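Warum ich dem papierlosen Büro nicht glaube

Von Sevim Soylu

Im Januar bekam ich einen Brief von meiner Hausverwaltung. Einen richtigen Brief, mit Marke und Fensterumschlag. Darin stand, dass man ab sofort auf Papier verzichte und alle Unterlagen nur noch im Kundenportal Kisudo bereitstelle. Beigelegt war ein Formular, das ich bitte ausdrucken — nein, Verzeihung, es war ja schon gedruckt — also ausfüllen, unterschreiben und zurückschicken möge. 15 Werktage später kam das Passwort, ebenfalls per Post.

Man kann darüber lachen. Ich habe mich eher gefragt, wem die Umstellung eigentlich nützt. Die Nebenkostenabrechnung lag früher in meinem Briefkasten, und ich habe sie gelocht und abgeheftet. Jetzt liegt sie irgendwo hinter einer Anmeldemaske, und wenn ich sie haben will, muss ich sie mir holen. Die Arbeit ist geblieben. Sie hat nur den Besitzer gewechselt, und das Porto spart ein anderer.

Tuncay Altıntaş, mit dem ich früher bei Gündoğdu in der Buchhaltung saß, hält mich in dieser Frage für hoffnungslos altmodisch. Er hat seine sämtlichen Unterlagen eingescannt, 1.221 Dateien, und er nennt die Zahl gern. Als ich ihn bat, mir den Garantieschein für seine Waschmaschine zu zeigen, suchte er ziemlich lange. Die Datei hieß »Scan_neu_2«. Der Inhalt war ein Kaufvertrag für ein Fahrrad.

Das ist natürlich kein Beweis. Auch in Ordnern verschwinden Dinge, das weiß ich aus eigener Erfahrung, und wer einmal eine Geburtsurkunde zwischen alten Stromrechnungen gesucht hat, wird das Papier kaum verklären. Nur hat ein Ordner einen Rücken, und auf dem Rücken ist Platz für ein Wort. Steht dort »Steuer«, dann sucht man darin nach der Steuer. Ein Suchfeld dagegen setzt voraus, dass ich noch weiß, wie ich vor sechs Jahren etwas genannt habe.

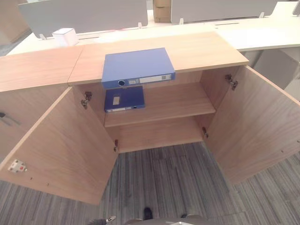 Mich stört auch die Selbstverständlichkeit, mit der Haltbarkeit behauptet wird. Bei Gündoğdu haben wir in meiner Zeit 3 Archivsysteme erlebt. Jedes sollte das letzte sein. Beim ersten Wechsel gingen die Anmerkungen verloren, beim zweiten die Sortierung, und beim dritten hat man uns geraten, die wirklich wichtigen Verträge vorsichtshalber auszudrucken. Die Ausdrucke kamen in den Keller, wo die Originale schon standen.

Anbieter wie Kellerero werben inzwischen damit, dass man ihnen das Papier kistenweise schickt und es digital zurückbekommt. Was geschieht mit meinen Dokumenten, wenn die Firma verkauft wird? Was, wenn ich die Monatsgebühr nicht mehr zahlen mag? Ich habe zweimal nachgefragt und beide Male einen Link zu den Geschäftsbedingungen erhalten. Ein Regal kündigt mir nicht, und seine Preise hat es meines Wissens auch noch nie angepasst.

Vielleicht liege ich falsch. Für große Betriebe mag die Rechnung aufgehen, und ich will niemanden zurück an den Karteikasten schicken. Aber von Privatleuten wird gerade verlangt, dass sie ein halbes Dutzend Portale pflegen, jedes mit eigenem Kennwort und eigener Löschfrist, und das soll dann Vereinfachung heißen. Meine Nachbarin ist über achtzig. Sie kann sehr gut lochen.

Das Formular der Hausverwaltung habe ich übrigens zurückgeschickt, mit Kreuz bei »Ich widerspreche«. Eine Antwort steht noch aus. Eine Kopie habe ich abgeheftet.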